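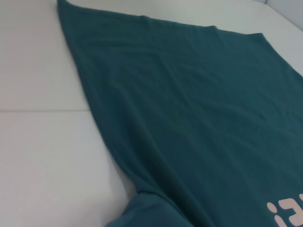 How Does a Robot Learn to Fold Cloth?
For readers ages 9 to 12
Updated 2022-07-21

A box keeps its shape when you pick it up. Cloth does not. Pull one corner of a shirt and the rest slides, bends or bunches up. This makes folding a hard job for a robot.

Engineers Radoslava Matoušek and Kvido Hubáček study this problem. Their project is named Pikoston. It uses a method called learning from demonstration. "Demonstration" means showing how something is done.

Step 1: A person shows the robot
A person guides the robot through a fold. While the arm moves, the computer saves two kinds of data: the pictures from a small camera at the robot's wrist, and the position of every joint in the arm. One complete fold is called a demonstration. The team recorded 66 of them. Each took about 25 seconds.

Step 2: The computer looks for patterns
The saved data goes into a program called a model. The model is given a picture and must guess the next arm movement. Its guess is compared with the movement the person made. The difference is called the error. The program changes its own settings a little to make the error smaller, then tries again with another picture. This part is called training.

Step 3: The robot tries by itself
During a test, no person guides the arm. The camera takes a picture, the model picks a movement, and the arm makes it. Then the camera takes a new picture. The cycle repeats until the fold is done or the time runs out.
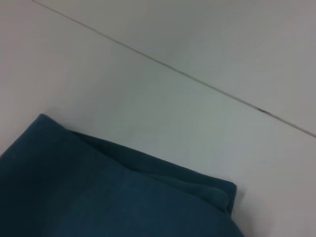
Teal cloth folded in layers on a pale surface, from the wrist camera.

What does the camera tell the robot?
A picture is stored as a grid of numbers. Dark cloth and a light table give very different numbers, so the edge between them is easier to find. A fold is harder. Both sides of it are the same color, and the model has only small changes in shading to use.

The wrist camera is also close to the cloth. It often sees only part of a shirt. The model has to choose a movement without seeing the rest.

What did the team find?
The model trained on only 5 demonstrations usually missed the edge of the cloth. The model trained on all 66 found the edge more often. It still made mistakes when the cloth was bunched up at the start. The next tests, planned for August, will use more bunched shirts.

Words to know
Error: the difference between a guess and the correct answer.
Joint: a place where a robot arm bends or turns.
Model: a program that learns patterns from data.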